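Huvia Desktop Teardown Notes

README, last updated 22 November 2021

Hi! Welcome to the folder. I take old desktop computers apart on my dining table, write down what comes out of them and where it was plugged in, and put the notes up so other people with the same dull office towers can find them. I started doing it for myself after pulling a front panel connector off a board in February and spending an entire evening guessing which way round it went. (I guessed wrong twice. The power light still blinks when it should be steady, and I've decided to live with it.)

Huvia is just the name of the notes. It was the name of the folder on my laptop and it stuck.

What's in the folder

There are 78 machines so far and 1,105 photos to go with them. Each machine has its own folder with a plain text file called notes, a parts list in CSV, and whatever pictures I thought were worth keeping. Some folders have loads of pictures and some have two. I was much lazier in the early ones, sorry, and I keep meaning to go back but most of those machines have since gone to the recycling place.

The machines are nearly all ordinary desktops from offices and schools, the kind with a side panel that comes off and a drive cage in the way of everything you'd like to reach. I don't do laptops. I tried one and lost a screw in the rug before I'd even got the bottom off.

The columns in the parts list

part: what I'd call the thing out loud. So "memory", "drive cable", "front panel wires". I don't use part numbers here even when I know them.

where: which part of the case it lives in, as seen with the side panel off and the machine standing up the normal way. If I took the photo with the case tipped over (I do that a lot, the light is better) the notes still use the standing-up directions.

holds_with: screw, clip, latch, slide, friction or glue. "Glue" includes those blobs of hot glue that some makers put on plugs so they won't work loose in shipping. They peel off with a fingernail if you're patient.

color: only filled in for wires, plugs and slots. For cables it's the color of the outside, so a black cable is black even if it has a red plug on it.

came_out: yes, no, or stuck. Stuck means I stopped pulling before something broke.

remarks: anything else, including complaining.

How I name cables

I went back and forth on this one for ages and I'm still not in love with the answer. Data cables to the drives are "drive cable" plus a number, counted from the board end. Power cables are "power" plus what they feed. The thin ones from the buttons and lights at the front are all "front panel wires", and then each plug gets a line in the remarks with its colors, as those are the ones people write to me about.

If a cable has something printed on its jacket I copy it exactly as I can read it, question marks included. The printing on drive cables is often so faint that I have to wiggle a flashlight at it from the side. If I can't read it after that, the field stays blank. Please don't fill it in from memory when you send me corrections! I'd much prefer a blank.

The order I take things apart in

You don't have to follow this to use the notes, but the photos inside each folder are sorted by it, so it helps to know.

1. Unplug everything, hold the power button down for a bit, take off the side panel and lay the case down.

2. Before touching a single plug, look at how the cables run. Which ones go over the drive cage, which go under, which are tied to something. I write this down first every time now. Putting the cables back the way they were is the difference between a panel that slides on and a panel you have to kneel on.

3. Front panel wires next. These are the tiny plugs on the pins near a corner or edge of the board, and they like to come off in your hand when you're reaching for something else. Get a clear close-up of them on the board, then label them with tape.

4. Drive cables at the board end. Some have a little metal spring you squeeze, some just pull. Wiggling is fine, yanking by the cable is not. If there's a loop of spare cable flopping across the middle, tuck it out of the way before you go after the plugs underneath it.

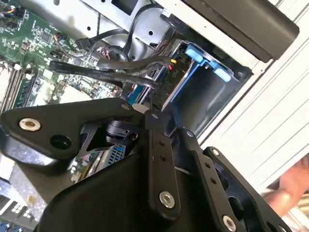

5. Memory. Push the latches at the ends of the slots outward and the sticks pop up. I note which slots were filled before I take any out.

6. Drive cage, if it comes out at all. On the Keltex towers it swings up on a hinge and it's lovely. On the Tangen ones you need to take out screws from both sides and then say some words.

I stop at six. The board itself mostly stays in the case, and so does the power supply. I don't open power supplies and I won't be adding them, so please don't ask.

Things I know are wrong

The Tangen folders mix up left and right in a few of the older notes. I used to write them with the case lying down. If the notes and the photo disagree, believe the photo.

The color column says "gray" for a lot of things that are really beige gone sad.

Two of the Jorkero machines may well be the same model with a different front stuck on. I've kept them apart until someone can tell me for sure.

Using the notes

Help yourself. Copy them, print them, hand them out at your repair night, whatever you like. A mention would be sweet but I'm not going to chase anyone. If you find a mistake, send me the folder name and the line, and a picture if you've got the machine open in front of you. I get to the mail on most evenings once the table is cleared for dinner.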